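The Cheese Table, and What I Brought Home From It

October 12, 2025

I promised my sister I would write down everything about the Flindstead dairy show while it was still fresh in my mind, and of course that was back in September, so here I am with my coffee on a Sunday trying to read my own notes off the back of a raffle sheet. Forgive me if some of it comes out in the wrong order.

First of all, it rained. It rained the whole drive up and it was still raining when I parked in the hay field they use for overflow, and I had worn the wrong shoes, which my husband had mentioned twice before I left the house. By the time I got to the big barn I didn't care much about the heifer classes (sorry, heifers) and went straight to the cheese table in the back, because that's where the heaters are.

Now, if you've been reading this blog for a while you know I've been making cheese in my kitchen for 6 years, mostly soft ones, mostly from the two goats and whatever cow's milk I can talk the Prolthorpe farm into selling me. I'm not an expert. I make a good labneh and a decent feta and a farmhouse cheddar that my family is very polite about. So going to a show like this is half a treat and half an education, and I always come home wanting to change everything I do.
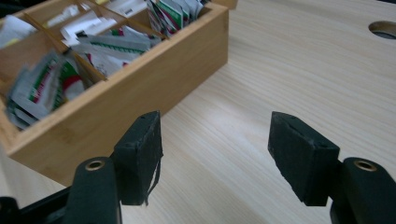
The woman running the table this year was Dima Chamoun, who has the Mansour creamery over on the river road with her cousins. I had bought her string cheese with the little black nigella seeds at the grocery store for ages and never met her. She is so generous with her time! There was a line behind me and she still stood there explaining how she stretches the curd, folding it over her hands in the air as if she had some in front of her. She said my trouble with mine breaking was almost surely that I was rushing the acid, and that I should pinch off a piece and try it in hot water every so often and wait until it pulls, even if I have to wait past supper.

Well, I did wait past supper, the very next week, and it pulled. I stood at the sink and hollered for everyone to come look. The braid came out lumpy and too salty on one end but it was a braid, and it was gone by the next morning.

The other thing I wanted to tell you about was the milk talk. They had set up folding chairs by the sale ring and a few of the farmers took turns speaking about what the year had been like. I'll be truthful, I had planned to sit for five minutes and rest my wet feet, and I stayed for the whole thing. One of the men from Prolthorpe talked about feed and about how much he'd spent fixing a bulk tank that should have lasted longer, and then he got to talking about his great-grandfather, who started shipping cream from the Flindstead depot in 1901. He had brought the old account book along. The handwriting was beautiful, all loops, and there was a line for a cow named Duchess who apparently kicked over so many pails that she got her own column. 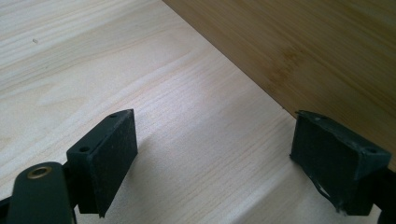
I thought about Duchess all the way home. My Pepper has the same gift. This past Thursday she waited until I was completely done milking, looked me right in the eye, and put her back foot in the pail.

Anyway, back to the show. I bought more than I meant to, as usual. A wedge of aged gouda, a tub of cultured butter, and a packet of Bonex culture that a lady at the supply booth swore by for cheddar. I've used it once so far. The curd set firmer than I'm used to and I had to cut it a little sooner, and the wheel is down in the cellar now with its wax on, so ask me again around Christmas. I also put in for the raffle, ticket 2193, for a stand-up cheese press I have no room for. I didn't win, and my husband was a good deal happier about that than I was.

A few of you asked for the labneh recipe again, and it really is hardly a recipe. Good whole milk yogurt, a spoonful of salt, a clean cloth, and a night in the refrigerator over a bowl. I leave mine two nights if I want to roll it into balls and keep it in olive oil. Save the whey - it's lovely in bread, and the hens will fight you for it.

Next up is drying off Clover, who is not going to like it, and figuring out whether I can justify a second refrigerator for the garage.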